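Hultgate 644 Bimanual Bottle Handling Cell
Setup, care and hand service

Product line: Hultgate
Hands: Handmont, left and right
Supplied and serviced by Roltorum
Page revised 9th September

Overview

The Hultgate 644 is a tabletop cell with two humanoid arms and a pair of Handmont five-finger hands. It is sold for development work on picking, standing up and reorienting consumer bottles that arrive lying down. The cell ships as two forearms with wrist brackets, the hand pair, a bench controller, the head unit and a green work mat. The table is not included. Customers who already own the earlier Bielecka bench can keep it, provided the top is level and does not flex when both arms lean on it.

Site requirements

Table height 700 mm from floor to mat surface. Adjust the feet before the arms are powered. A carpeted floor is acceptable, but re-level the table after the first week, as the feet settle into the pile. Leave enough space on the far side for an operator to reach the mat without leaning across the arms. The controller goes on a separate surface behind the work table. Keep its antennas clear of metal cases and shelving.

Mat installation

Lay the mat flat for a full day before fixing it. Tape along the edges only. The surface under the hands must have no seams, since a fingertip will catch on a raised edge during a low approach and the current limit will trip. Tape or sheet material on the left margin is tolerated by the vision software if it does not move between runs. If it is replaced, run the background routine again from the Surface menu.

Bottle set

Standard development sets use identical bottles, one upright and the others on their sides with caps pointing in different directions. Transparent caps are the hard case. The depth sensor returns few points on clear plastic, and the software places the cap end from the label edge and body outline instead. Use bottles with intact labels. Bottles may be filled or empty, but do not mix the two in one set until the grip force table has been taught for both.

Hand alignment

Alignment is needed at installation, after any finger replacement, and after a collision stop.

1. Move both arms to Park. The hands come to rest at the near side of the mat with the fingers up.
2. Check the wrist bracket screws on each forearm. Torque is 6 Nm. Do not use thread lock on these screws.
3. Select Open Hand. All fingers should reach the end of travel together. A finger that lags usually has a slack tendon – see Tendon service.
4. Lay one bottle on its side within reach of the left hand and run Approach Only. The thumb should arrive level with the widest part of the bottle body.
5. If the thumb is high or low, correct the wrist offset in steps of 0.5 mm and repeat. Do the same on the right.
6. Save the offsets. They are stored in the controller, not in the hand, and must be entered again if the hand is moved to another cell.

Tendon service

The service counter records full closures for each hand. The first tendon inspection is due at 3,053 closures, and the controller shows an amber notice when this is reached. The cell will continue to run. Remove the back cover of the hand, check each tendon for fraying at the knuckle pulley, and take up slack at the adjuster in the palm. A frayed tendon is replaced as a pair with its neighbor. Fingertip pads are replaced when the ridges are no longer visible. Clean pads with a dry cloth. Solvents and household cleaners harden the pad material, so wipe up any leak from a test bottle before the next run.

Cables

Red supply wires run from the controller to the fused terminal. Tug each one gently at monthly checks. Charging leads and other loose cables should be kept out of the reach envelope while the arms are enabled. A loop of cable on the mat can be picked up as a graspable edge.

Known issues

Firmware released before November reports a thumb fault if Open Hand is called while the wrist is still moving. Wait for the Park tone, or update.

On some right hands the wrist connector sits proud of its recess. The hand works normally. Order the short connector shell if it touches the mat at the lowest pose.

Ordering and support

Spare tendons, pads and mats are listed under Handmont consumables. Hands returned for repair must be shipped with the wrist bracket attached. Service inquiries go to Bogumił Baran at Roltorum – include the closure count and the saved offsets for both hands.

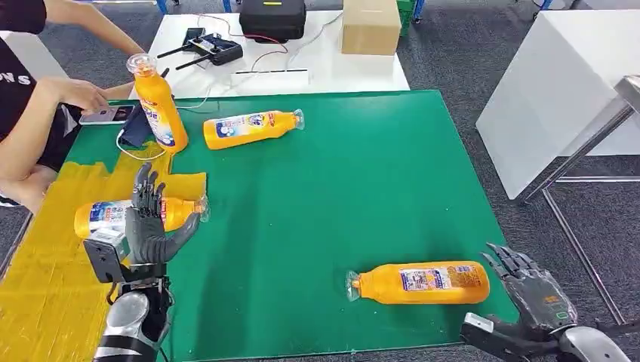 Hand pair over the work mat with the bottle set, left hand at a bottle lying on its side.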